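Werkstatt-Tipps: Den Tischgreifer pflegen, ohne dass die Nachbarn schimpfen

Mein kleiner Roboterarm steht jetzt im zweiten Jahr auf der Werkbank im Keller, und ich werde immer wieder gefragt, wie viel Arbeit der macht. Weniger als die Bandsäge, sag ich dann! Aber ein paar Sachen muss man regelmäßig erledigen, sonst greift er irgendwann daneben und man sucht den Fehler stundenlang im Programm (hab ich gemacht, einen ganzen Samstag lang).

Zuerst das Putzen. Strom weg, und zwar richtig, Stecker raus. Die Finger wische ich mit einem Mikrofasertuch und einem Spritzer Spülwasser ab, das Tuch gut ausgewrungen. Bitte keinen Bremsenreiniger, damit hab ich mir den ersten Satz Fingerauflagen ruiniert, die waren danach klebrig wie Lakritz. In die Ecken, wo die Finger an der Führung sitzen, komme ich mit einer alten Zahnbürste. Da sammelt sich vor allem Schaumstoffstaub, wenn man viel mit Würfeln übt. Die Linse der kleinen Kamera am Handgelenk kriegt ein eigenes Brillenputztuch, das liegt bei mir in einer Gefriertüte, sonst nimmt es garantiert jemand für die Fliegengittertür.

Dann die Schrauben. Alle 600 Greifvorgänge gehe ich mit dem Inbus einmal rum. Nur handfest anziehen, die Gewinde verzeihen nicht viel. Wer es ganz ordentlich haben will, macht mit Lackstift einen Strich über Schraubenkopf und Gehäuse, dann sieht man im Vorbeigehen, ob sich was gedreht hat. Den Trick hab ich von Mechthild Leitner aus dem Reparaturtreff, die macht das sogar an ihrem Fahrrad.

Und jetzt mein Lieblingsthema, das Klebebandraster! Ich hab dunkelblaues Band auf die Platte geklebt, damit ich die Probewürfel immer wieder an dieselben Stellen legen kann, nämlich an die Kreuzungen. Vorher die Platte entfetten und trocknen lassen, dann das Band ohne Zug auflegen und mit einer alten Kundenkarte anreiben. Zieht man beim Kleben, kriecht es später zurück und die Linien wandern. Ganz gerade werden sie bei mir trotzdem nie, aber für eine Probefahrt reicht es dicke. Wo das Band ausfranst oder einreißt, schneide ich ein Stück mit dem Cutter heraus und setze ein neues ein, Stoß an Stoß. Nicht drüberkleben, sonst liegt der Würfel schief.
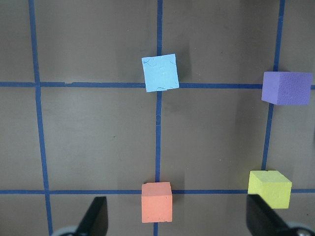 Probewürfel aus Schaumstoff auf dem Raster. Oben links ist im Band eine kleine Lücke, die muss noch geflickt werden.

Für die Probefahrt selbst stelle ich die Geschwindigkeit auf 10 Prozent und behalte die Hand am Ausschalter. Der Arm fährt jeden Würfel an, greift, hebt ihn 5 Zentimeter hoch und setzt ihn wieder ab. Ich schaue dabei nur auf zwei Dinge: Kommen beide Finger gleichzeitig an, und rutscht der Würfel beim Heben weg? Schiebt ein Finger den Würfel erst ein Stück vor sich her, stimmt meistens die Mitte nicht, dann einmal neu nullen. Rutscht er weg, sind die Auflagen speckig und ich putze nochmal.

Schaumstoffwürfel nehme ich übrigens gern, die sind leicht, machen keinen Krach und wenn mal was schiefgeht, gibt höchstens der Würfel nach. Knallige Farben lohnen sich, meine Kamera kommt damit viel besser zurecht als mit den grauen Klötzen, die ich am Anfang hatte. Macken und Abdrücke stören nicht, erst wenn eine Kante richtig ausbricht, fliegt er raus (oder wird Katzenspielzeug).

Die Kabel noch: Klettband statt Kabelbinder, und am Handgelenk eine lockere Schlaufe lassen. Einmal von Hand durch den ganzen Bereich drehen, natürlich stromlos, und gucken, ob irgendwo was spannt.

Nach dem Üben kommt bei mir ein altes Geschirrtuch über den Arm. Frisch gewaschen, aber ohne Weichspüler, der Fusseln wegen. Und falls jemand weiß, wie man Bandkleber von einer matten Platte kriegt, ohne dass es glänzende Flecken gibt: gerne in die Kommentare, Speiseöl hab ich schon durch.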